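2021-04-09

Camera comparison day. I had the Drosmont and the Jesetti both charged by breakfast and used the same head mount for each, tilted down as far as it goes. The Jesetti is the lighter one and I stopped noticing it after a few minutes. The Drosmont pulls on the forehead strap, same as it did in January.

The job was vacuuming along the walls, where the hands stay low and close to the body. I got 1153 usable frames from the Jesetti and 3784 from the Drosmont – not a fair match, as I ran the Jesetti on its slow setting by mistake. I pulled 500 from each for the hand tracking.
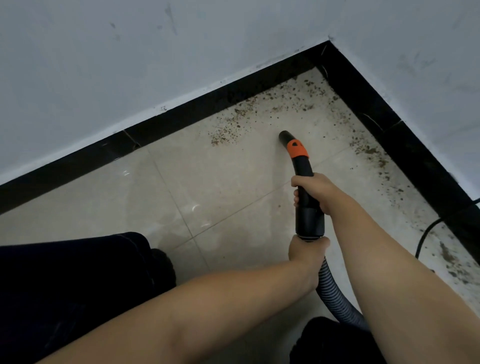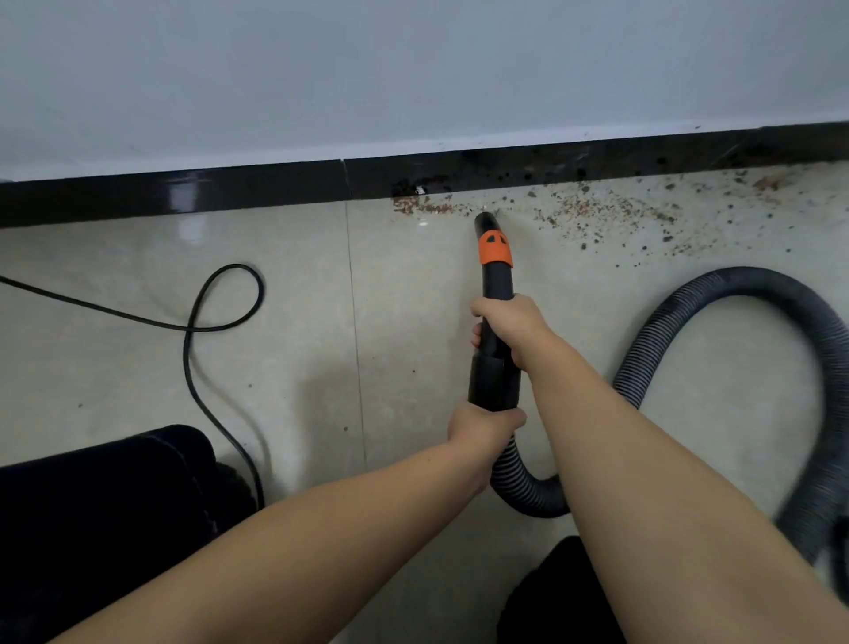
Black wand, black baseboard, grit on the tile.

The tracker loses the fingers when the hose crosses close to them. Lowering the threshold helped a little and then it started calling the hose a wrist. I'll try the Szűcs controller tomorrow with the exposure locked – glossy surfaces keep throwing the auto setting off.

Wrote to Dumgate again about the second mount. Still need to label the other batch and find the short cable.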